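Chapter 6
When the Grip Lets Go

A stick is a wonderful thing to drop! It's light, it's cheap, and it fails in every way a gripper can fail. By the end of this chapter you'll never look at a kitchen utensil the same way again.

We start with a fault from the Stistenura trials, run in borrowed kitchens at Drelley one May. The log covers 2,177 pick attempts with thin household objects. In 322 of them the object left the jaws before it was meant to. The team first blamed the control software, and spent most of the spring rewriting it – with no change at all in the drop rate.

The trouble was in the pads. Run 101 gave it away: the command to close was correct, the motor current looked healthy, and the stick still rolled sideways and fell. The left pad had worn smooth along one strip, so the two sides no longer pushed evenly. The controller read motor current as grip force (a shortcut you'll meet again in Chapter 8) and reported a firm hold right up to the drop.

A dropped stick hurts no one. Swap it for a skewer or a glass thermometer, though, and the same fault becomes a safety matter. That's why we study the harmless version first, and study it closely.

Look at where the pads meet the stick before you read on. Ridged pads hold a round stick along a narrow line of contact, and a tall object gives any sideways push a long lever to work with.

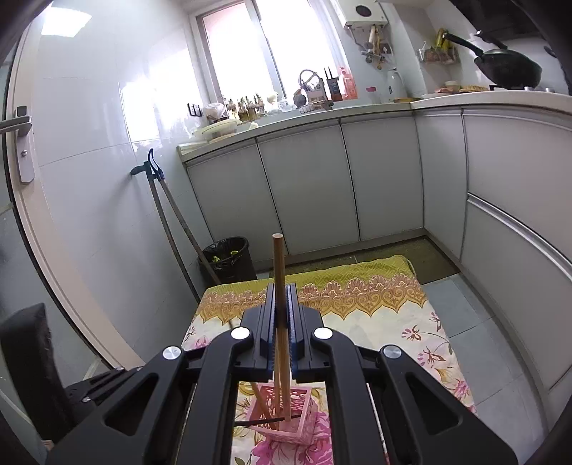

6.1 Three Words to Keep Apart

A fault is the hidden defect, such as a worn pad. An error is the wrong value it leads to, like a force reading that says "held." A failure is what the user sees: the stick on the floor.

Sort the following into those three groups, then compare your answers with Table 6.2:
a loose pivot screw
a jaw position off by 17 counts
a cup released too early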